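December, workshop notebook, 4 pm

Clubs for the Dastia show, still fighting the balance. Wulan tried the new set and says they spin late on doubles. I weighed one at 132 grams without the knob, so the handle wrap is too heavy – my fault, I got greedy with the tape!

Rewrapped 2 of them, thinner. Much nicer on triples. Gonçalo wants all 7 done before he runs his routine again.

Costume pile: red shorts, folded.

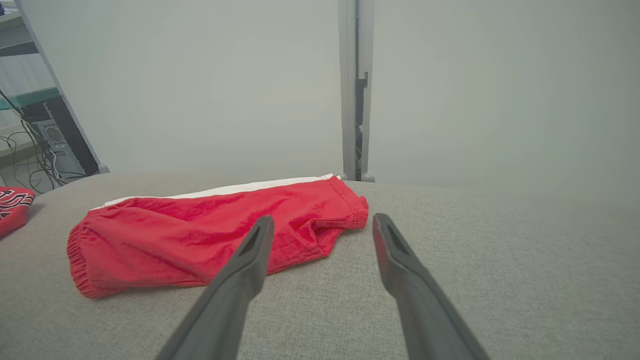
Next time
Order more knobs from Rindatow, and ask Simão about the unicycle seat.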